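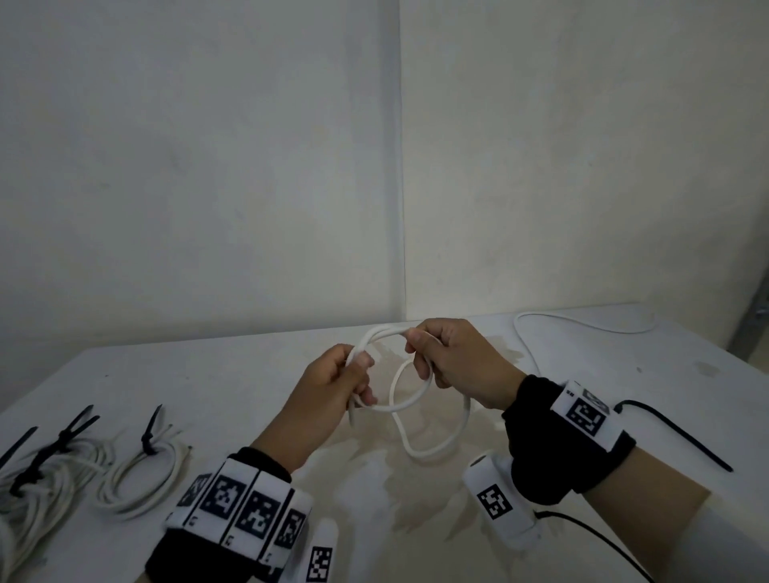
Working with white rope at a table

About Trudden

Trudden is a small school of rope and cord work in Pernville. We teach knotting, splicing, net making and basic rigging to adults and to anyone over 12 who comes with a parent.

Lok-yiu Chiu started the school in the back half of a former feed store. She had spent 20 years repairing sails and awnings and kept getting calls from people who wanted to learn to do their own. The first course ran in January with one table and a borrowed heater. Thenmozhi Fernandes joined the next year to teach netting and now runs the evening program.

We have 4 rooms. Two are for classes, one is for storage, and the long room on the Mok Street side is for laying out lines. It is the only room where a full 200-foot length can be stretched straight, and it can be booked by former students when no class is using it.

Courses

Beginner courses run six weeks and cost $335, rope and tools included. You keep what you make. Splicing and netting are separate courses, and you should finish the beginner course first or show us a piece of your own work. We do not teach climbing or rescue.

School groups come during the day in spring and fall. Teachers should call the office at least three weeks ahead.

Supplies

The front counter sells cord, twine, fids and wax. We also stock the Plarnia workbook, written by our own teachers and used in every class. The second edition has a longer chapter on three-strand splices.

Visiting

The office is open from 10 to 4. Parking is behind the building; use the gate next to the loading dock. The classrooms are on the ground floor and the restroom is wheelchair accessible.

Page last updated 8 Oct 2018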